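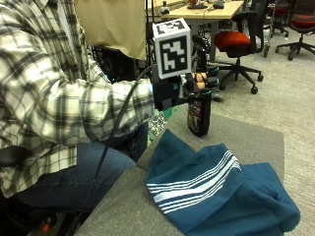
How often do the bottles in a kitchen need sorting out?

Twice a year is enough for most kitchens, with a quick wipe in between for anything that holds oil or syrup.

I did ours in July, mostly to make room. We moved to the apartment on Ellis two years ago and the bottles went into the cabinet left of the stove in the order they came out of the box. They stayed in that order. New ones went in front. By this summer the only way to get at the back row was to take out the front row first and stand it on the counter.

So one morning I took everything out and put it on the kitchen table on top of newspaper. Soy sauce, two kinds of fish sauce, four vinegars, sesame oil, a bottle of cooking wine I don't remember buying, maple syrup, hot sauces, vanilla, and a few small ones from gift baskets. Three of the vinegars were the same Keridik rice vinegar, all opened. I poured them together into one bottle after checking the dates and smelling each one.

Dark bottles take the longest to deal with. With clear glass I can see how much is left from across the room. With black or brown glass or plastic I have to pick the thing up and guess by the weight, and a thick bottle feels half full when there is almost nothing in it. What I do now is tilt it slowly toward a window. If that doesn't show anything I take the cap off and look in with a flashlight. Then I put a strip of masking tape on the bottom with the month I opened it. The bottom is better than the side for this. Tape on the side gets greasy and comes off, and it covers the label.

The caps were worse than the bottles. Soy sauce dries into a crust under the rim, and the flip-top ones had stopped closing all the way. I took off every cap that would come off and left them in a bowl of hot water with dish soap for half an hour. An old toothbrush got the rest out of the threads. Dry them completely before they go back on. I left mine on a towel until after lunch.

For the bottles I used a cloth wrung out in warm soapy water, then a dry one. I don't run full bottles under the tap. Paper labels lift at the corners and after that they collect everything. If there is old oil on the outside, a little baking soda on the cloth takes it off, but go easy around the printing.

Nine bottles went out. Most were past their date and a couple I just knew we would not finish. The oil went into a jar with a lid and then the trash, and the sauces went down the drain with plenty of water. The glass got rinsed and recycled.

For the shelf itself I bought a stepped rack from Furnunia, the Onel in the narrow size. It has three levels, and the back row now stands high enough that I can read the labels over the front one. It is a little shallower than I wanted. The tall cooking wine bottle doesn't fit on the top step with the shelf where it was, so I moved the shelf up one set of holes, and that meant the mugs above it had to go somewhere else. They are on the windowsill for now. I also cut a piece of ribbed liner for under the rack. The old shelf paper had rings all over it and came off in pieces, which took longer than any other part of the job.

The things we use every day stay out on a tray by the stove, and only four bottles get to be there. When I cook I want to take hold of one near the top, pour, and put it back down without knocking over its neighbor, so I leave a hand's width between them. Tall ones go at the back of the tray. Anything that says to refrigerate after opening went into the fridge door, including the oyster sauce, which had been in the cabinet since we moved in and should not have been. I threw that one out and bought a new one.

The spice jars are next. They are in a drawer, lying down, and I haven't decided if I want to keep them that way. I still have most of the roll of masking tape.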